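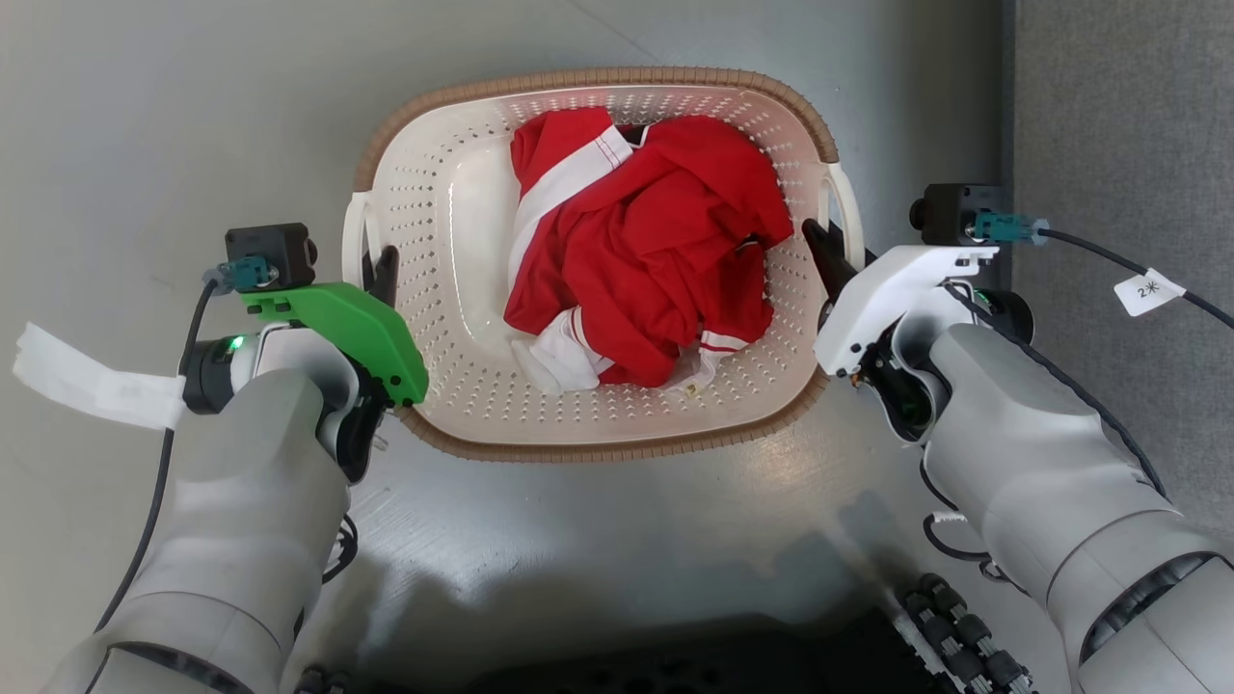

Ticket 4000: red team gear bleeding onto the white stripes
Status: open, waiting on customer
Category: laundry / colour run
Opened by: Natália Zeman

Hi all, me again, the one with the pink tea towels from February. This time it's my son's red curling top, the one with the white stripe and the thin red line in it. The white has gone a sort of strawberry milk colour along one side and he's got a bonspiel in Asham coming up, so I'm a bit desperate!

What I've done so far: one wash at 40 with ordinary powder, then a second one on cold with a colour catcher sheet (came out bright pink, which I suppose means it was doing its job). The stripe looked better while it was damp and then worse again once it dried. I haven't put it in the dryer. I did think about bleach but my neighbour nearly tackled me.

Reply from Kilian Haslinger, 9:40 am
Hi Natália, good call on skipping the dryer, please keep it that way for now. Does the care label say polyester or a blend? And did it sit wet in the basket at any point? I ask because I've done exactly that with my own kit (went to bed, forgot it, very sad socks in the morning).

Reply from Natália Zeman, 11:15 am
Label says 100% polyester, wash cool, no bleach, do not iron the trim. And um, yes. It sat in the basket overnight after the first wash, all scrunched up with the red folded right over the white. It's one of those white plastic baskets with the little holes so I figured it would air out fine. Apparently not in the middle of a pile.

Reply from Kilian Haslinger, 11:52 am
Okay, that'll be the culprit, or most of it. Try this:

Fill a tub with cool water and stir in oxygen brightener, the colour-safe kind. Check the dose on your tub, mine says 23 grams for a small soak. Put the top in by itself, right side out, and push it under. Give it four hours and have a look. If the water's gone red, tip it out and start a fresh one. Then rinse, cold wash, and hang it straight away with the stripe facing out so nothing red is lying on it.

Reply from Natália Zeman, 7:30 pm
First soak went properly red, yikes. Second was only a bit pink. The broad stripe is nearly white again, but the white beside the red piping near the cuff still has a blush to it. Should I go a third round or leave it?

Reply from Kilian Haslinger, 8:05 pm
One more is fine if the red itself still looks strong to you. Leave the ticket open and tell me how the cuff looks once it's fully dry.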